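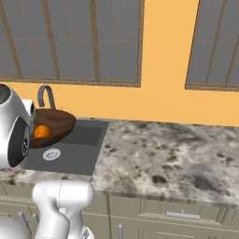
# Domix 小调音台(Plurkell 出品,8 路输入)

先报价格吧,省得大家往下翻:3,416 元,含电源和一根 USB 线,不含防尘罩。防尘罩要单买,我后面会讲到。

页面更新于 2/10/20,库存以下单时显示的为准。

我卖调音台有些年头了,自己也在乐队里弹贝斯,所以这个页面写得会啰嗦一点,厂家那套词我就不抄了,想看的话他们的说明书里有。Domix 是 Plurkell 做的第一台针对排练和小场子的机器,之前他们只做舞台接线箱,黑乎乎的铁盒子,结实得要命。去年十一月样机寄到我手上,我本来打算放两天试试就退回去,结果一直用到现在,样机的钱我也付了(自己掏的,跟代理没关系)。

## 它适合谁

说白了就是:人不多、东西不少、没有专职调音师的乐队。两把吉他、一把贝斯、键盘走立体声、两支人声话筒,再塞一路给鼓机或者手机放伴奏,八路正好排满。真鼓要是想好好收音,这台就不够用了,底鼓一支、头顶一对,三路马上没了,剩下的人只能抢。这种情况请直接看大一号的机器,别听朋友说“凑合凑合”,凑合出来的鼓声最后谁都不高兴。

在咖啡馆、书店、唱片行里做小型演出的朋友也很合适。它的宽度放在一张折叠桌的边上没问题,旁边还能摆唱机。我自己给唱片行的七寸单曲之夜做过几回音响,唱机经过唱放进立体声那一组,主持人的话筒进第一路,剩下的空着,心里特别踏实!

录音棚用户就算了。能不能用?能用,可是你们要的东西它没有,单独的插入点没有,多轨录音也没有,USB 出来的只有立体声一对。

## 接口和面板

- 话筒输入:四路,带 48V 幻象电源,一个总开关
- 线路输入:两路单声道加一对立体声,合起来就是八路
- 辅助输出:两组,一组可切换推子前/推子后
- 主输出:卡侬一对,另有大三芯一对,可以同时出
- 耳机:一个,大三芯
- USB:立体声进出,接电脑免驱动
- 推子:行程 60 毫米
- 每路均衡:三段,中频可扫

幻象电源只有一个总开关,这点我要单独提一句。你要是同时用动圈和电容话筒,没关系,正常接线的动圈不怕这个。但老式的铝带话筒请别接上去,还有那种自己焊的、来路不明的线,也别往上插。开关幻象之前把主推子拉下来,这个习惯不管用什么台子都该有。

中频可扫是我最喜欢的地方。便宜的小台子多半把中频定死在一个点上,吉他轰的地方和人声闷的地方又偏偏不在那儿,拧来拧去只是让声音变小。Domix 这颗旋钮拧起来有阻尼,稍微一碰不会跑,黑灯的场子里也摸得准。颜色倒是挺土的,绿色帽子配灰色面板,我女儿说像牙医的东西……行吧。

## 声音怎么样

干净,安静,话放给到四分之三之前我听不出什么底噪,再往上会有一点沙沙的声音,如果你的主唱是那种轻声唱歌、话筒又用老款动圈的,可能会碰到。大多数乐队排练的时候吉他音箱一开,这点沙沙声早就没影了。

内置效果给了 40 个预设,老实讲我常用的也就那么几个。短的板式混响挺好,给人声加一点点,不糊。大厅那几个太长了,尾巴甩得到处都是,慢歌也许行,快歌一塌糊涂。延迟可以用脚踏开关打拍子,脚踏要自备,常开常闭的都认。合唱和镶边我劝你跳过去,吉他手脚下肯定有更好的。

有一点要夸 Plurkell,效果器的静音键做得很大,就在右下角。歌唱完主唱开始讲话,混响还挂着,听起来像在澡堂子里报幕,这种事你们一定见过。有了这个大键,谁离得近谁伸手按一下就好了。

## 我们怎么用它

我们乐队每周在 Notton 的排练房排练,那边供电不太稳,灯有时候会暗一下,之前的旧台子一碰上这种时候就“噗”地一声,音箱里很响,吓人一跳。换成 Domix 之后灯照样暗,台子没再噗过。电源是外置的,插头带螺纹,拧紧了踢到也不会掉。备用电源可以单买,巡演的乐队我建议备一个放在线包里,这种电源插头在街边小店配不到。

给 Nông 的那次演出(就是他们首发新单曲那晚,B 面只在现场唱的那首)我们用它做了监听分配:辅助一给主唱,辅助二给鼓手,主输出进场地的音箱。鼓手要很多贝斯,主唱一点贝斯都不要,两组辅助各调各的,彩排没吵架。那天 USB 顺手录了一份立体声,回家听,人声偏大,鼓偏小,这也很正常,小场子的鼓根本没进台子嘛。想留一份能听的现场录音,就在观众区再摆一支录音笔,回头两边对齐混一下。 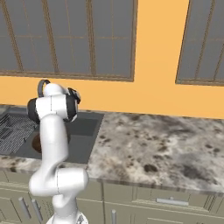
Fiorella Rizzi 写信来说,她最在意的是推子耐不耐用,她之前那台用了两个夏天,第三路推子一动就噼啪响,最后只好贴上胶布不用了。她还问 Domix 的推子坏了能不能自己换。

能换,但要拆面板。推子是一块一块独立的小板,底下用排线连着,拆的时候要先把旋钮帽全拔下来,再卸边上的螺丝,耐心一点半个下午够了。单路推子的备件我这里常备,写信来问价就行。保修期内请千万别自己动手,封条一撕厂家就不认了,寄给我,我转过去。至于噼啪响,多半是灰,室外演出的风沙、排练房的烟灰、谁打翻的啤酒,都往那条缝里钻。所以我才一直劝人买防尘罩,哪怕拿条干净的旧毛巾盖着也强过什么都不盖。喷清洁剂要用推子专用的那种,普通的除锈润滑剂会把里面的润滑脂冲掉,推起来又干又涩,救不回来。

## 几个不满意的地方

卖东西的人也得讲讲缺点,不然回头你们还是要来骂我。

耳机输出偏小。用低阻抗的封闭耳机没问题,接高阻抗的大耳机,鼓手在旁边一打你就什么都听不见了。我自己后来加了一个小耳放,又多一根线。

没有电源开关!对,插上就开,拔掉就关。顺序一定要记住:先开台子,最后开音箱;收工的时候先关音箱,再断台子。我们现在用一个带开关的插排,台子单独占一个,算是解决了。

电平表只有主输出有,每一路只给了一颗削波灯,红了就是过了,没红你也不知道离过还有多远。新手可以用 PFL 键,按下去,主电平表就显示这一路的大小,一路一路调好增益再推推子。说明书里写了,可惜写在很后面,大部分人翻不到那里。

随机的说明书没有中文。我自己翻了一份,排版很丑,有几处术语我跟朋友争过也没争出结果,下单的时候备注“要说明”,我打印好放在箱子里。

## 和上一代同价位机器怎么选

常有人问我,是买 Domix 还是去收一台二手的老牌大台子。二手当然香,同样的钱路数多一倍,可是你要有地方放,还得有人抬。我年轻的时候也觉得台子越大越威风,后来每次演完出来搬它下楼梯,腰疼三天,威风不起来了。另外二手台子的推子和电位器你没法在交易的时候每一个都试到,试到了也不代表下个月还好。要是你们有固定的排练房、机器不挪窝,又有一个会拿烙铁的队友,那收二手完全可以,我还能帮忙看看照片。

数字台的问题也顺便答一下。数字台能存场景,能用平板调,功能多得多。代价是什么都藏在菜单里,啸叫来的时候你得先找到那一页。我还是喜欢伸手就有旋钮的东西,这是个人毛病,你们自己掂量。

## 配件

- 防尘罩(硬壳,透明,带提手孔)
- 软包,肩背,外侧口袋能放电源和四根短线,话筒别往里塞
- 备用电源
- 机架耳朵一对,装上占 7U。深度要留够,插头是从背面出的,直插头会顶到箱盖,请换弯头
- 单路推子备件
- 脚踏开关,单键

软包和硬壳防尘罩不能一起用,套上硬壳就塞不进软包了。这事我跟厂家提过,他们说下一批软包会做大一圈,什么时候到我还不知道,到了会改这个页面。

## 下单和退换

下单后隔天发,周末顺延。箱子是双层的,收到请当着快递的面看一眼外箱四个角,瘪得厉害就拍照给我,先别签字。八天之内不喜欢可以退,推子和接口没有磕碰就行,运费各付一程。装过机架耳朵留了印子的,我也收,不计较那个。

想先听听的朋友可以约时间过来,带上你们自己的话筒和线,最好连主唱一起带来,拿自己熟悉的声音试才试得出名堂。键盘和贝斯我这里有,吉他请自备(我那把的琴颈又弯了,还没送修)。来之前写信说一声,排练日晚上我不在。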